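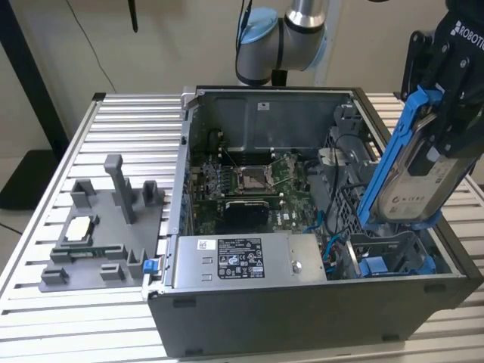

Used desktop from Drorkley, worth fixing?

tallgrass66
Posted June 29, 2019
Drorkley has office desktops for 60 dollars, no drive and no operating system. I need something for email, taxes and my daughter's homework. Is it a bad idea to buy one and add an SSD?

moss_and_rye
I did that in October and still use it every day. Check that it takes a standard power supply. Mine didn't, and the replacement cost nearly 59 dollars.

Pellworth
I'd pass. By the time you add a drive and memory you could have a used laptop with a screen and a battery. Old office towers also use more power.

moss_and_rye
A used laptop at that price will have a dead battery. Memory for a desktop is cheap and you can swap it yourself.

Pellworth
Sure, if you like swapping parts. Most people want to turn it on and do their taxes.

tallgrass66
I already have a monitor and keyboard, so the screen doesn't matter to me. What about returns?

quietdrip
Drorkley gives you 11 days on used machines. Ask them to boot it to the BIOS screen before you pay. They did it for me at the counter. Also look for bent pins if the processor has been out.

Pellworth
Store credit only, last time I checked.

quietdrip
I got cash back, but I had the receipt.

tallgrass66
OK, I'll go over there and ask them to power one up. Will post the model number when I have it.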